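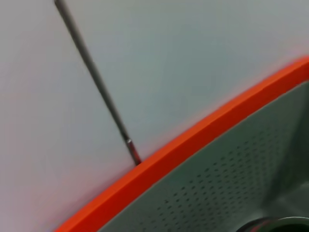

The orange rim of the basket, against a pale surface.

When I moved to Istmont in August, I had 258 things to unpack and no idea where to put the tea things. My old shelf did not survive the trip. A neighbor told me to use a plastic basket, and I was a little offended. A basket is for socks, I thought.

Then I visited the Fragkou shop in Sollenbridge, where the tea corner is kept in baskets with many small holes. Air goes through the walls, and a cup put away too early can still dry.
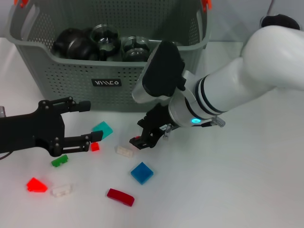
Small toys are a different question. Building blocks like to travel, and one brick under a teapot is enough to make it stand badly. I keep them in a box with a lid, far from the clay.
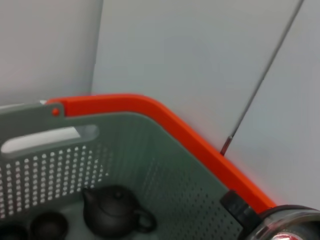 I put the pot in first, with the lid on, and the cups next to it, never inside each other. Dark clay hides a chip very well, so I feel the edge of each cup with my finger. It takes 2 minutes. A folded towel on the bottom is also a good idea, and I change mine every week.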